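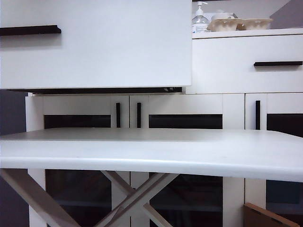
Visit to the Bilta business park, Orkside

The visit was arranged by the Jonum small traders' group for members considering a move before the new rates year. Fifteen of us went, on a Tuesday, and the tour began at 9.30 am in the management office.

Bilta has 137 units on a single site. The smallest are let on monthly terms and the larger ones on leases of three or five years. Na-rae Cha, the lettings manager, took us through the charging structure first. Rent and service charge are billed separately. The service charge covers road repairs, outside lighting, refuse and the gatehouse, and is reviewed each April. Electricity is sub-metered and passed on at cost plus a fixed standing charge.

Business rates took up most of the questions. Units below the relief threshold are assessed one by one, so a firm taking two adjoining units may lose relief on both. Ms Cha advised members to get a written view from the council before signing for a second unit. She would not give a figure for the next revaluation.

We then walked to the east block, where Kowalchuk, a packaging firm, occupies the largest unit. It pays for 600 square metres, including a mezzanine that was added by the previous tenant. Whether the mezzanine counts towards rateable value is under appeal. The firm's accounts office expects the matter to run past the end of the financial year.

Parking is limited to 60 spaces in the east block, allocated by floor area. Two members thought this too few for firms working shifts. Loading bays are shared and booked by the half hour.

The break clause in the standard lease needs six months' notice and all rent paid to date. Copies of the draft lease and the service charge accounts can be had from the group's office on request. The Jonum meeting in December will take questions on both.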